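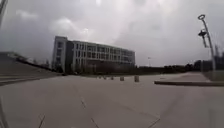
Nombyの広角カメラとDrurkardの二眼カメラ、屋外で使うならどっち?

5月に入ってから、ずっとこの2台を付けたり外したりしています。載せる相手は去年から走らせているRiniteoの移動台車。コントローラはGilaniの一番小さいやつです。室内ではどっちも文句なしだったので、じゃあ外に出したらどうなの、というのが今回の話。かなり私の好みが入ってますので、そのつもりで読んでください!

まず重さ。Nombyが289g、Drurkardが653g。数字だけ見ると「まあそんなもんか」なんですが、支柱の上に載せると全然違います。Drurkardは止まるたびに頭がふらっと前に行って、映像もつられて揺れる。支柱を短くして、根元に補強を足して、やっと落ち着きました(補強の板を切るのに半日つぶれたのは内緒)。Nombyは付属の金具でポン付けして、そのまま出発です。ラクすぎる。

画角はNombyの圧勝。横の縁石まで一緒に入ってくれるので、操縦していて寄りすぎに気づきやすいんですよね。そのかわり端のほうはしっかり曲がります。街灯の柱なんかはぐにゃっとなるので、まっすぐな線を拾って自己位置を合わせたい人は、先に歪み補正をちゃんと通してください。補正用のツールは公式のものが付いてきますが、メニューの訳がひどくて、私は結局英語表示に戻しました。 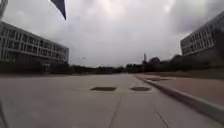
地面の見分けは、私が一番気にしていたところです。うちの台車は車輪が小さいので、段差なのかただの模様なのかで進み方を変えたい。ところがコンクリートの広場って、淡い灰色がずーっと続くだけで、手がかりがほとんどないんですよ。そこに黒っぽい蓋みたいなものが二つ並んで埋まっていたりすると、Nomby側の簡易な障害物検出は、穴かもしれないと判断して手前で止まってしまう。慎重でいいとも言えるけど、毎回これだとちょっと困る。Drurkardは二眼で奥行きを取っているぶん、面が平らなら平らと返してくれて、そのまま乗り越えて行きました。ここは値段の差が出たなあと思います。

ただしDrurkardも万能ではなくて、目地が細いところや、のっぺりした舗装が広がるところでは、奥行きの画像にぽつぽつ穴があきます。設定で模様の弱い場所を補完するモードにすると穴は減るんですが、今度は遅れが増える。私の環境では300ミリ秒。歩く速さでも操縦していて「ん?」となる遅れなので、遠隔で動かすときは切って、自動で走らせるときだけ入れる、という使い分けにしました。

明るさの追従も書いておきます。曇り空でも、カメラにとって空はけっこう明るいんです。Nombyは空に引っぱられて地面が暗くなりがちで、測光を画面の下半分に固定したらだいぶマシに。Drurkardは初期設定のままでもそこそこ見えますが、色は地味です。赤茶のレンガ風の舗装も、うちのモニターだとほぼ灰色でした。色で路面を分けたいなら向いてないかも。
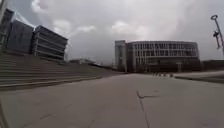 で、地味に効いてくるのがGilaniのコントローラとの相性です。Nombyは挿せばすぐ認識、Drurkardは専用のドライバを入れて、再起動して、帯域の設定をいじって……と、最初の映像が出るまでずいぶんかかりました。しかも両方いっぺんにつなぐと、10分でコントローラの温度警告が出ます。ファンを足したら消えたけど、今度は音がうるさい! 2台並べて比べたい人は、最初からファン付きのケースを買ったほうが幸せです。

ケーブルはどっちも短め。抜け止めのネジが付いているのはDrurkardだけで、タイルの継ぎ目をガタガタ走るような使い方だと、この差は大きいです。Nombyは一度、走行中に映像がぷつっと消えて青ざめました。いまは結束バンドで根元をぐるぐる巻きにしてます。見た目は最悪(笑)

じゃあどっちを残すかというと、私はNombyを常設にして、Drurkardは路面の記録を取りたい日だけ載せています。人が操縦する時間のほうが長いので、軽くて広くて遅れの少ないほうが気持ちいいんですよね。逆に、無人で長く走らせたい人、段差のある道を通る人はDrurkardのほうがいいと思います。支柱の補強だけは先にやっておいてください。

雨の日の試験はまだです。Nombyの防滴カバーを注文してあるので、届いたら追記します。

関連記事
・Riniteoの台車、車輪を替えたら静かになった
・Gilaniの小型コントローラを1か月使った感想
・Nomby付属金具の寸法メモ
・Drurkardのドライバが入らないときに試したこと
・屋外走行用のケーブル固定いろいろ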